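Speaker notes – Flurov arm, evening talk at the shared workshop

Slide 1. Title. Say who the talk is for: people who have a bench, a few tools and some patience. You don't need an engineering background. Ask for questions at the end, except on wiring, where they can jump in.

Slide 2. Why build one. I wanted an arm that picks up a block and puts it in a tray. One job, over and over. Kits from the shops were either toys or cost more than my car. Total spend was $2838, including the motors I cooked. Mention that the second arm would be far cheaper.

Slide 3. Parts. Motors and driver board are from Holtomano. The control program is Flarkex, which is free. Links were cut on the workshop router, then painted black. Pass the spare link around now and get it back before slide 6.

Slide 4. What went wrong. Go slowly, this is the useful part.
– The shoulder sagged under its own weight. Moved to a bigger motor and shortened the link.
– Cable ties rubbed through the insulation. Use sleeving.
– Power supply was too small, so the board reset whenever two joints moved together. Took me most of March to work that out.

Slide 5. Simulation. After the fourth stripped gear I stopped testing new moves on the real arm first. The model is called Song and has 4 joints to match. Explain that colours and shadows are changed between runs so the vision side doesn't learn one tidy bench. One full batch is 3028 runs and takes the home computer overnight.

Slide 6. Leave this one up for a minute.

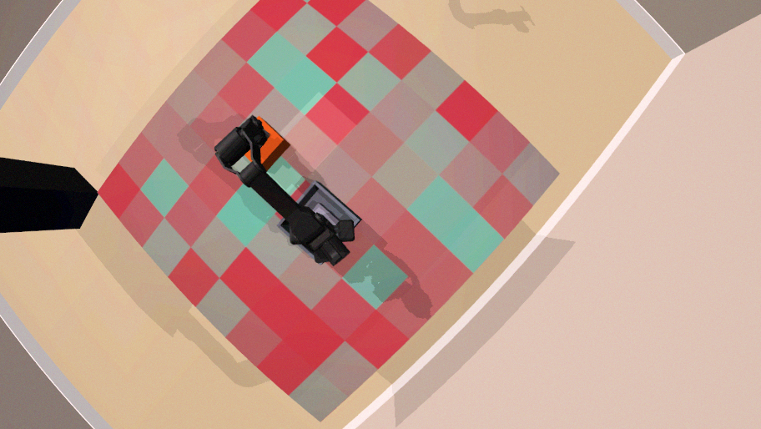

Holtomano's forum is where I asked whether simulated practice was worth the bother, and Flurov_builder2 replied that it was, provided you measure the slop in your real joints first and put that in the model. Mine had none in it, so every grasp looked perfect on screen and missed on the bench.

Point out the orange block and the grey tray on the checkered mat. Block to tray is the whole task.

Slide 7. Results. On the real arm, 53 good placements before the first miss, with slop added to the model. Before that I never got past a handful. Don't oversell it – same block, same lights.

Slide 8. What's next. Softer pads for the fingers and a proper emergency stop within reach of the chair. Parts list is on the sheet by the door. Switch the bench power off before people come up for a look.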